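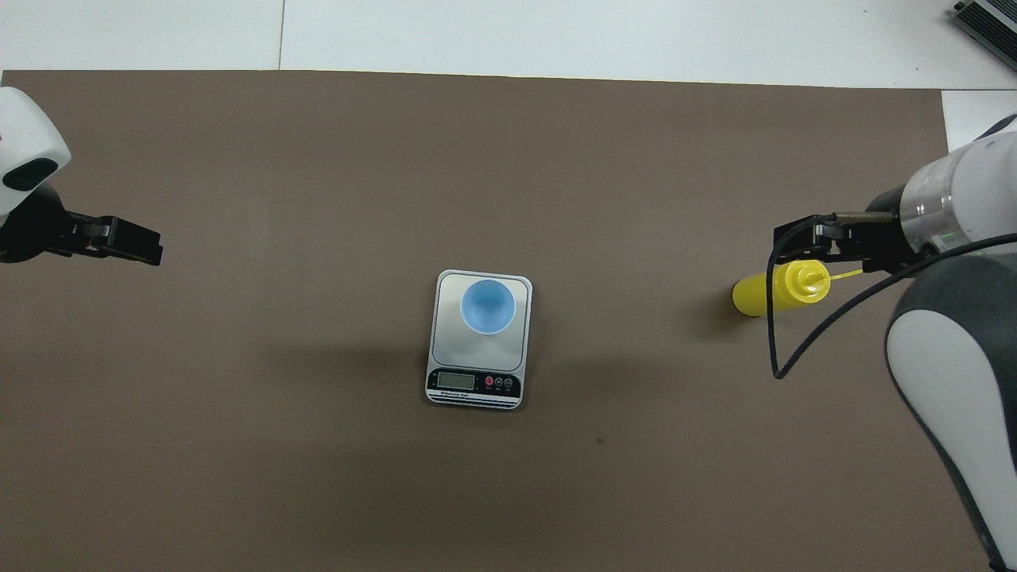 Signe Skov wrote to us last month that weighing your food for eight weeks teaches you to weigh your food, and that she would need a good deal of persuading before she believed it did anything for salt, sugar or sleep. We had no strong reply. That is why we are running the Tresivora kitchen diary again, and why we are looking for people who share her doubts.

## Call for participants: home cooks, eight weeks

The first round, in July, was run by Valdemar Frandsen and me. The people who signed up were mostly people who already kept food diaries and liked them. They told us the diary was helpful. I would not put much weight on that, and you shouldn't either.

So this time we want 80 adults who cook at home at least four nights a week and who have never tracked a meal for longer than a few days. If you think the whole business is a waste of time, please apply.

**What you would do**

- Weigh the main ingredients of your evening meal before cooking and write them down
- Fill in a short form on Sunday night, mostly about what you threw out
- Take one phone call halfway through with Þórey Thygesen
- In the last two weeks, stop weighing and guess instead

The guessing part is the one I care about. Plenty of programs claim that people "learn portions" this way. Maybe they do – I have yet to see it shown with people who weren't keen to begin with.

**What we don't promise**

You may not lose weight, save money or eat better. We are not offering diet advice, and Þórey will not give you any on the phone, however nicely you ask. Anyone with a past or present eating disorder should not take part.

**Pay**

$50 at the halfway call and $80 when you hand in the last form. If you quit early, you keep what you have been paid. A kitchen scale can be lent to anyone who doesn't own one; it has to come back.

**How to apply**

Send a page or less to Orhun Duman at the Tresivora office on Waler Street. Tell us who you cook for, what you made last night, and what you expect to go wrong. Please leave out your weight. Couples can apply, but only one of you will be picked.

Expect a yes or no within two weeks of writing. Applications close Saturday, September 8, 2018.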